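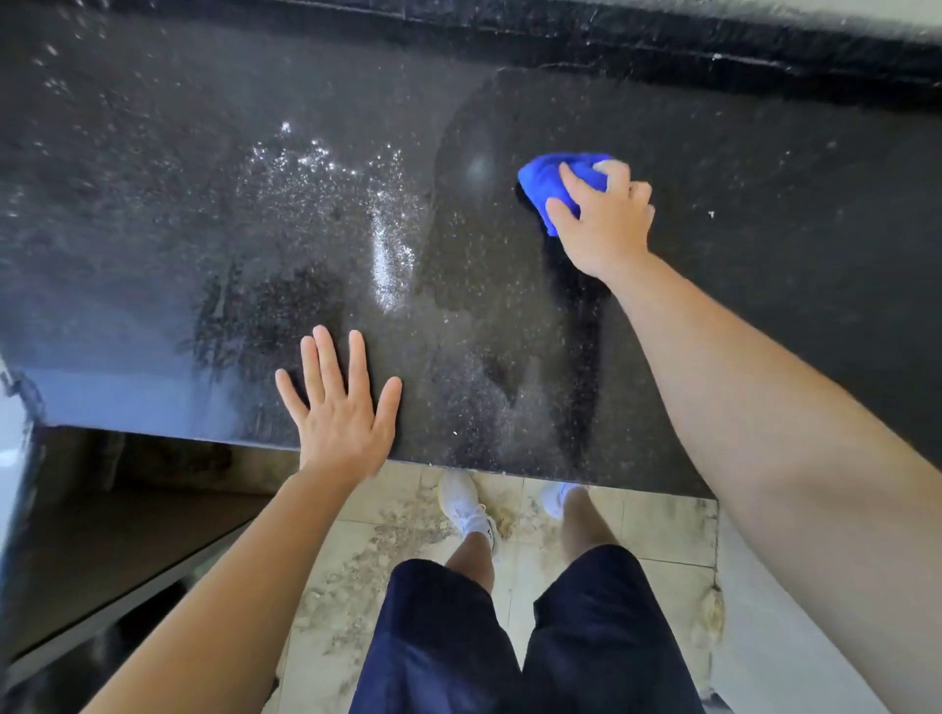

Home Games News Guides Forum Log in

Search this site Enter keywords Go

2022-07-07
Posted by Reinhold Haberkorn, Lutside community desk

1/ Lutside has published update notes for Skondo. The update concerns the fourth campaign mission, Prondholm Crossing, and the multiplayer map of the same name. A summary follows in this thread.

2/ Players now begin the mission on the east bank with Sergeant Issahaku and the signals section. The earlier start point, inside the mill, has been withdrawn. Saved games made in the mill will load at the nearest checkpoint.

3/ The ferry must be held until the second flare. Enemy squads will no longer appear behind the player during this stage. This fault was reported on the forum in April and we thank those who sent recordings.

4/ Issahaku can now be given the order to hold position. He will keep to cover and will return fire, but he will not cross the river without the player. If he is lost, the mission ends.

5/ Ammunition: the field rifle now carries a reserve of 50 rounds on Normal and Hard. The reserve on Easy remains at 99. Supply crates in the church yard have not been changed.

6/ The bridge guns are unchanged in damage. Their turning speed has been lowered on Normal only – players on Hard should expect the mission to play as before from the toll house onwards.

7/ Multiplayer: the Prondholm map returns to the main rotation. The roof of the customs shed is now out of bounds. Scores recorded from that position remain on the table and will not be removed.

8/ A total of 129 reports were closed with this update. Faults still open include missing subtitles in the radio scene and a door in the toll house which may fail to open in co-operative play. Restarting from the last checkpoint clears the door fault.

9/ The current build number is 1608 and is shown at the foot of the main menu. Both players must be on the same build for co-operative play.

10/ Further reports should be sent through the forum, under the Skondo heading, with the build number and difficulty setting stated – replies to this thread are not logged as reports.

Older posts Newer posts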